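Siltgate Tenants' Newsletter

Swap shelf, mail room, and the usual

Quick one this month, I'm typing this between loads. Meeting was short, minutes are on the board by the mailboxes if you want the long version.

Swap shelf first. It's full again. Good problem to have! But please, people, think before you leave stuff. Clean things only. Kitchen things go fast, paperbacks go slow, and the single shoes do not go at all. Lamps are fine if they work, put a note on it saying so. No mattresses, no car seats, no open food. Anything still sitting there after 49 days gets bagged up and goes to the thrift place on Drutov Street. Why 49? Seven weeks, that's what got voted in, don't write to me.

Bigger household things (desks, bed frames, strollers) please don't drag down to the lobby. Put a card up with your unit number and folks can come knock. The Solberg side of the building has been doing it that way since last spring and the hallway over there is a lot clearer than ours. 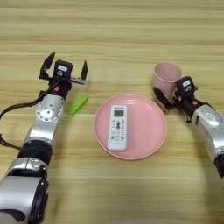

Jhun Pangilinan wants it on record that 49 days is way too long and the shelf should be cleared every other Friday, paperbacks included. He also says the cards fall off the board because the pins keep getting taken. Fair on the pins. I bought a box, they're in the drawer under the sign-up sheet. On the 49 days, bring it to the next meeting and we'll vote again.

Mail room. The code changed, it is NOT 3404 anymore, so stop trying it, the pad locks up after a few wrong tries and then everybody waits. New code is on the slip that went under your door. No slip? Ask Angelica Bañez, she has the list. Please don't tape the code to the wall next to the pad. Somebody did this in April. I took it down.

Packages: still going missing on the second floor, or at least getting left at the wrong doors. If you get one that isn't yours just walk it over. The numbering on 2 is confusing, we know, new signs were orderd and then the shop sent the wrong font size so they went back.

Laundry. Dryer 2 eats quarters, use the other one. Repair guy has been called twice. Lint screens, please, every load. And take your things out when it beeps, there were towels in there from breakfast until past dinner last week and I ended up foldng them myself.

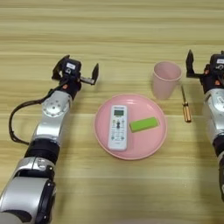

Dates and odds and ends

Next swap table is 5/18/25, Sunday, courtyard, ten until we run out of coffee. Rain moves it to the lobby. Bring your own bags. Set up is from nine if you can carry a table.

Bike room key goes back on the hook, not in your pocket.

Lost: gray knit hat, kids size. Found: one glove, left hand, black. Both notes are on the board.

Stuff for next newsletter to me by the last weekend of the month, under the door is fine.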